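Looking after wooden spoons that live by the stove

I used to keep all my wooden spoons in a drawer, where they came out smelling a bit like the drawer. Hanging them on the wall by the cooktop is much nicer – they're right there when the onions start to catch – but they do pick up steam and the odd splatter, so they need a little regular care. It's an easy job for a quiet Sunday, and I've grown quite fond of it!

Start with a good wash in hot soapy water (never the dishwasher, please), then stand them upright in a jar overnight. They need to be dry right through before any oil goes near them. If the grain feels fuzzy, give it a gentle rub with fine sandpaper and wipe off the dust.

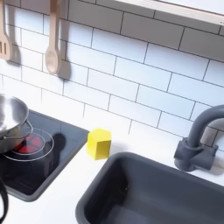
A slotted spatula and a spoon hanging against the tiles, close to the cooktop.

Next, warm 200 mL of food-grade mineral oil by sitting the bottle in a bowl of hot water. Rub it in with an old cotton rag, working along the grain and getting well into any slots, where a folded corner of the cloth does the trick. Leave everything for nearly 23 minutes (I put the kettle on and lose track), then buff off whatever hasn't soaked in.

My neighbour Kusum Vishwakarma likes to do 2 coats, and her spoons are a lovely colour, so I've started doing the same. Let them rest a day before you hang them back up. I do mine every April and again before the Christmas baking. Lay the oily rag flat outside to dry before it goes in the bin.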